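Sandenberg fruit table is back for a second season

The Sandenberg community kitchen has opened its shared fruit table again, and the response has been wonderful! Neighbors with more fruit than they can eat drop it off, and anyone who wants some takes it home. Last year the table passed along 1,020 pounds of fruit between April and the first frost. 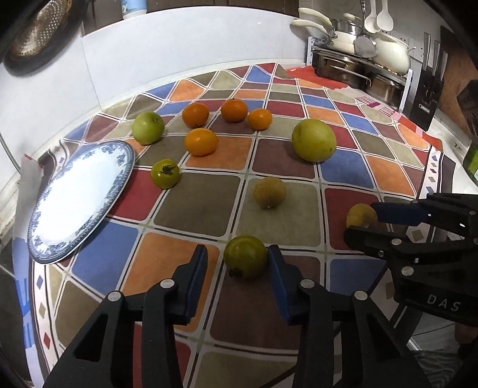
By Femke Stevens
8 August 2023

An apple, mandarins and a round green persimmon are all on the patchwork tablecloth, and the colors are a treat – orange, brick red, maroon and slate blue squares with fruit dotted all over them. Hilde Mertens, who started the table, loves a mixed spread. "People come in for an apple and go home with something they've never cooked before," she said.

Gerrit Vandenberghe is collecting recipes too, and his mandarin marmalade already has fans (me included!). The table is open from 2 to 6 every afternoon the kitchen is open. Bring a bag, and please leave bruised fruit in the crate by the door for the jam makers.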